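Review: Oldale paper roll holder with cutter, 78 cm
by Omid Hassanpour
17th November

I have used the Oldale roll holder since January, in the small room where I draft sewing patterns and do other work which makes a mess. It is a steel stand that keeps a wide roll of brown paper at the end of the table and cuts it with a toothed bar. I bought it with my own money from Estimance, the craft supply shop in Prelville.

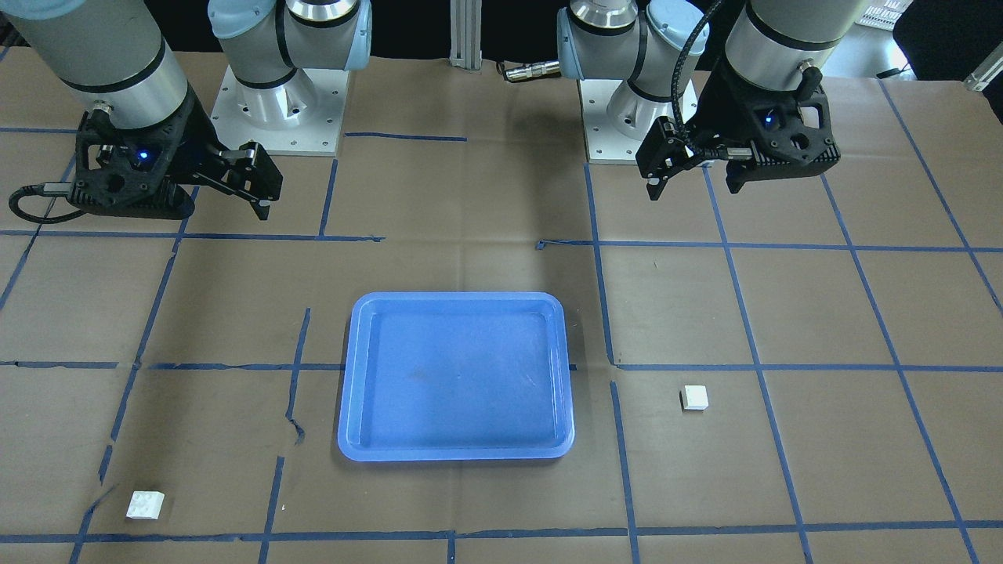
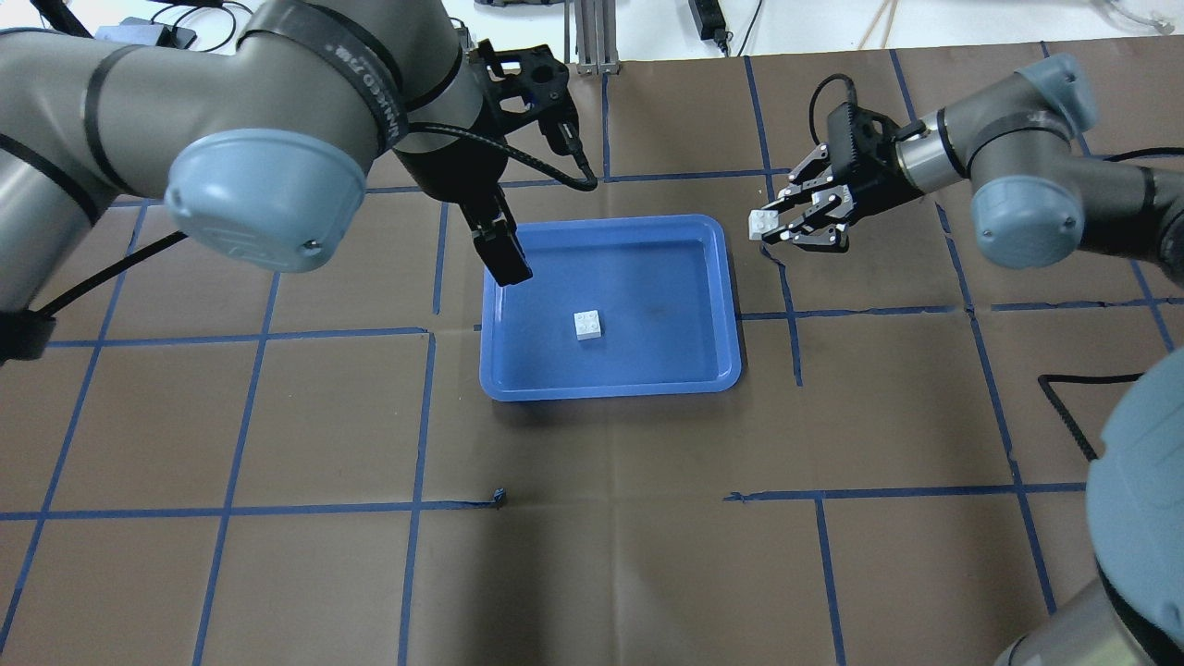
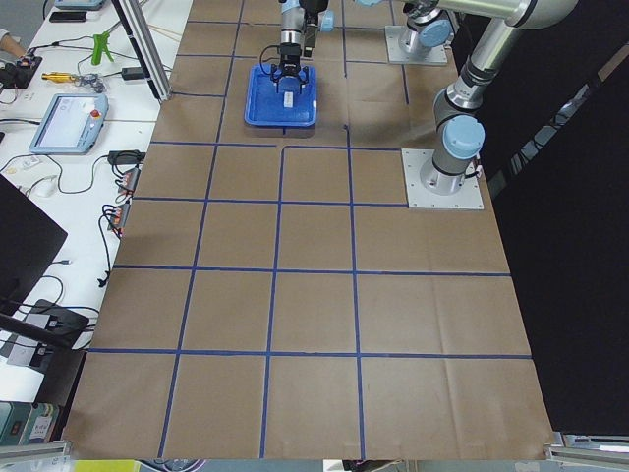
Blue tape over brown, with a blue tray on top. In the second picture there is a small white building brick in the tray.

Before this I bought paper in folded sheets. Folded sheets are cheap, but the folds never become really flat, and a pencil line jumps when it crosses one. For a trouser leg this is a small problem. For a collar or a sleeve head it is a bigger one, and I have recut more than one sleeve for this reason.

Putting it together

The holder comes in a flat box with two side plates, an axle, the cutting bar and a bag of screws. The instructions are only drawings. I found them clear until the springs, which are drawn from the wrong side, so I put mine in backwards and the bar stood up like a gate. After I turned them, it was fine. You need a Phillips screwdriver of your own. The small key in the bag is for the axle only.

The side plates can be screwed to the table or stand free on rubber feet. I tried first without screws. With a full roll the stand is heavy enough to stay in place, but as the roll gets thinner the whole thing begins to walk toward you when you pull. I screwed it down in the second month and I should have done it at the beginning.

The paper

The roll I use is also from Oldale, 274 metres, in the heavier of the two weights they sell. It has a smooth side and a side with a little tooth. I draw on the rough side, where a soft pencil takes well and an eraser does not lift the fibres unless you are angry with it. Felt pens bleed slightly on both sides. Watercolour is not a good idea.

A full roll is too heavy for one person with a bad back. My neighbour helped me to lift it on the axle. If you live alone, maybe ask the shop for the short roll, which fits the same holder with the plastic cones that are included.

The outer layers lie flat almost immediately. Closer to the core the paper wants to curl, and then I hold the corners with cans of beans or tape them down. Masking tape comes off this paper without tearing if you remove it the same day and pull it low along the surface. After a week it takes some of the brown with it.

Cutting

The bar is the best part. You pull the paper under it, press with the left hand, and tear upward from one side with the right. The edge has very fine teeth and is straight enough that I use it as a base line for drafting, after checking it with a square. If you tear too slowly, the paper goes its own way in the last ten centimetres. A quick and sure movement is better, and it took me a few days to believe this.

Please be careful with the bar when there is no roll in the holder. The springs push it down hard and I have pinched my thumb two times.

Other uses

I also cover the table with it when I glue, when I oil my tools and when my nieces come to paint. Used pieces that are still clean go under the car or around parcels. It wraps gifts nicely too, although my sister says that all my gifts look like they come from a butcher.

What I do not like

The black paint on the side plates chips easily at the corners. The rubber feet left a grey mark on my floor when I kept the stand there for some days. There is no brake on the axle, so after a strong pull the roll continues to turn and a loose loop of paper hangs behind. I solved this with a strip of felt pressed under one cone. For this price a brake should be in the box.

I wrote to Oldale about a replacement spring, and they answered in 3 days and sent it free of charge. The warranty paper is inside the lid of the box, so do not throw the box away too early like I did.

Would I buy it again? Yes, if I had a table that can stay in one place. For a kitchen table that must be cleared every evening, it is too big and too heavy, and I would take a narrow roll and good scissors.

My rating: 4 out of 5. I take away one for the missing brake and the paint together.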